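Visits & Days Out | Wood, Craft and Workshops

A day at the Urkon sawmill

Posted 2022-12-05 by Benoît Riviere

I wanted to visit a sawmill for a long time. My grandfather bought his boards directly from one, and he could talk during a whole lunch about a bad plank. So when I read that the Urkon mill would open its doors to visitors for one day, I wrote my name on the list the same evening.

The mill is at the end of a valley, after the village of Villanueva. There is a bus, but it stops at the church and you must walk the last part along the river. I recommend good shoes. The road is used by the timber lorries and the side of it is quite muddy. I arrived early and was given a coffee, a yellow vest and a pair of ear protectors which were a little too big for me.

We were divided into groups, one for each guide. Ours was a woman who has worked at the mill since she finished school, first in the yard and now in the grading room. She spoke fast and I did not understand every word, so if I make a mistake in what follows, it is mine.

The log yard

The visit starts outside, where the logs arrive. They are sorted by species and by diameter. Urkon saws mostly spruce and pine, with a small quantity of larch for people who build terraces and outside stairs. The logs wait under water sprinklers in the warm months, but in December the sprinklers are off and the piles had frost on the north side.

Our guide showed us how to look at the end of a log. Narrow rings mean that the tree grew slowly, often high on the mountain. Wide rings mean it had an easy life. A person in our group asked which one is better, and she answered that it depends who is buying. For roof beams the mill prefers the slow trees. For packing cases it is not important.

The saw hall

I had imagined one big round saw, like in the old films. In reality the main machine is a band saw, with a blade as tall as a door, and you see it only through a window. The sawyer sits in a cabin and decides how to turn each log before the first cut. He has very little time for this. We watched him from the gallery and I could have stayed there all the morning.

The noise is strong even with the protectors. The smell is wonderful, resin and something almost like orange peel. My coat still has it.

After the saw, the boards go to the kilns. A thick board needs more time than a thin one, and if you hurry, it cracks at the ends. The guide said that most complaints from customers come from drying and from storage at home, and only a few from the sawing. People put new boards beside a radiator and then they telephone.

The grading room

For me this was the best part of the day. The dried and planed boards come here and people look at them one after the other, under strong lamps placed low, so that the light comes from the side. They look for knots, resin pockets, blue stain and twist. It goes so quickly that at first I saw nothing at all.

Then we had a small lesson at a table with sample boards. The guide explained the difference between the pale wood, which the tree makes in spring, and the darker wood which it makes at the end of summer. On a board cut in one direction you get straight narrow lines, and in the other direction you get wide bands and flames. A broad brownish stripe can be only the grain, or it can be the heartwood which begins. You must look at the edge of the board to know it. She also told us to touch the surface and not trust only our eyes.
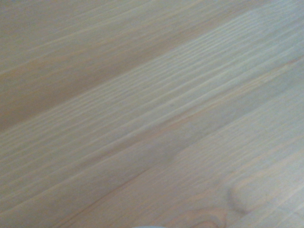
The shop and the lunch

Lunch was served in the old stable: bean soup, bread and a cake with nuts. It was included in the ticket, and you could pay for a second cake, as I did. At my table there was a couple who restore a farmhouse near Rurden, and they had a notebook full of questions about floors. I learned from them that it is wise to leave new floorboards in the room for two weeks before you nail them.

The shop sells short boards, offcuts and bags of kindling. The offcuts are sold by weight, and the prices are fair. I bought four pieces of spruce for a shelf and carried them back to the bus under my arm, which made some people laugh.

A few practical things

– You must book. The groups are small and there is no entrance without a name on the list.
– Children are accepted in the yard and the shop, but not in the saw hall.
– The gallery has stairs and no lift.
– Bring gloves. The yard is cold and the visit outside is longer than the programme says.
– Payment in the shop was by card or cash, but the coffee table took only coins.

The next open day should be in March, when the first logs of the winter cutting arrive. I was told that the sharpening room will then be open too. It was closed this time, and I regret it, as my grandfather always said that one must judge a mill by the man who sharpens. I think I will go again, and take the earlier bus.

Recently in Visits & Days Out
Vurura paper mill: a morning among the rags
The bell foundry at Rurden
Walking the canal locks with children
Villanueva cheese fair, and where to eat after

Contact | About this site | Copyright Benoît Riviere | Back to top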